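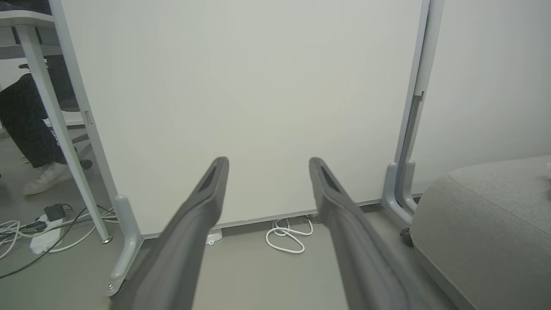

Gruvorbridge office: partitions and floor, April

We took over the first floor of the McKinnon building in Gruvorbridge this spring and have been fitting it out a bay at a time. The lease covers 2000 square feet, most of it open plan. 

The screens are the Flirkus type, second-hand, bought as a lot with the posts and feet included. They came in off-white with grey metalwork. We have put them between the desks and along the walkway to the kitchen. There are 7 bays so far and another 4 to do when the last of the old shelving has gone.

Panels and feet

Each panel stands between grey uprights, and the uprights spread into curved feet at floor level. The feet stick out further than you expect, so leave room for chair wheels when you set out the desks. We moved one row after the first Monday for that reason.

The panels are plain on the side facing the desks. Anything pinned up goes on the boards by the door, please.

Cables along the wall

White cable, loosely coiled on the grey floor by the skirting. The spare length stays down here for now. It will go into trunking once the desk positions are settled, and the trunking is on order from Dustach.

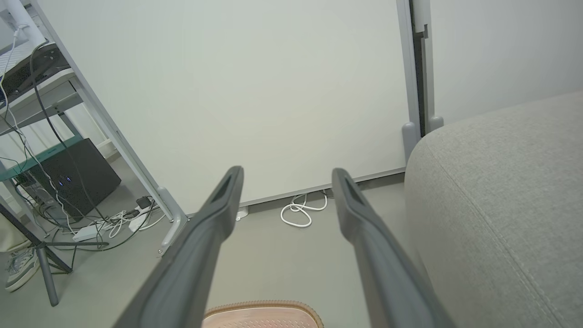
Still to do

Power strips are on the floor in several bays. They will be fixed under the desks in the same visit as the trunking. Until then please keep bags and bins off them, and do not plug one strip into another.

The grey floor stays as it is. We had a price for carpet tiles in the main room and decided against it.

Spare feet and bolts are in the cupboard marked 918, bottom shelf. If a panel rocks, tell the front desk which bay it is in and leave it where it stands. More pictures will go up when the remaining bays are finished.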